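Prerkemier and the myth of the effortless food shop

By Seo-ah Ok
Posted Tuesday
Print this | E-mail this to a friend
14 comments | 30 shares

I have been meaning to write something about meal planning apps since February, when I let one talk me into a trial. I'm a slow convert to anything that comes with a subscription, and I'd like that noted before anyone tells me I didn't give it a chance. 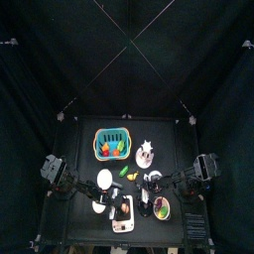
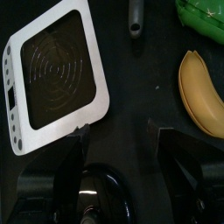
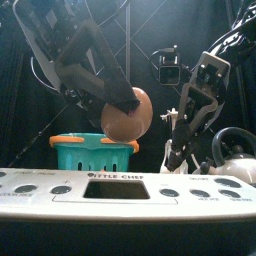 The app is called Prerkemier and it promises to plan your week, write your shopping list and cut your waste, in that order, for less than the price of a sandwich a month. My sister swears by it. My sister also swears by magnets in her shoes, so make of that what you will. The first thing it asks is what you like to eat, and it gives you a screen of little pictures to tap: tomato, cucumber, banana, much like the toy ones in and around that teal basket, and about as informative. Do I like tomatoes? In August, on toast, yes. In the winter, sliced into a cold salad, I would sooner go without. There is no button for that.

So I tapped tomato, and I got tomatoes. I got them on Monday in a bake, then in a soup, then in something called a rustic skillet, which was the bake again with the lid off.

The part that really got my back up was the numbers. By the end of the first week the app told me I had saved 2,744 somethings. It calls them Rondeo points, and I have read the help page twice and still can't say what one is. You need 4,000 to reach the next level. What happens at the next level? You get a badge, and the chance to start again from nought. I don't believe a single person has ever thrown away less lettuce in order to get a badge.

I will be fair, because I did say I would be. Having a list is good. I spent less time standing in the dairy aisle wondering whether we had butter, and twice I came home without the emergency biscuits I normally buy to make up for having forgotten everything else. But I could have had a list anyway. A pad of paper and a pencil on a string does the same job, and my mother ran a house of six on one for years without ever being sent a message at half past six in the morning asking if she was "ready to crush dinner".

Then there is the waste business. The claim on the front page is that the average household throws out far less food once it signs up. Less than what? Measured how? I wrote to ask and got a cheerful reply which thanked me for my passion and answered neither question. My guess is that they ask people how much they've thrown away and people fib, as I would, and as I did when it asked me about the coriander.

What it can't see is how a kitchen works. It didn't know there was half a cabbage in the bottom of the fridge, so it had me buy another. It didn't know that Tuesday is the night I get in late and eat eggs standing up, and it planned a fish pie. When I moved the fish pie to another night it moved everything else as well, and by then I had bought the leeks.

A friend suggested I try Gurnex, which does the same thing but lets you scan your cupboards first. I looked at it. Scanning your cupboards means holding up every tin you own, one by one, and then doing it again whenever you use one — at which point I would suggest you have taken a second job. It wanted my date of birth as well. Why does it need my date of birth to tell me I've got chickpeas?

I cancelled on the last day of the trial, and that took longer than signing up had, as it always does. There were four screens asking whether I was sure, the last of them with a picture of a sad carrot.

For now I've gone back to the envelope on the fridge door. This week it says onions, rice, washing-up liquid, and something in my own handwriting that I can't read. If anybody has used one of these things for more than a few months and still likes it, do tell me in the comments, and please say what you cooked. I'm willing to be wrong. I would want to see the receipts, though.

Print this | E-mail this to a friend
14 comments | 30 shares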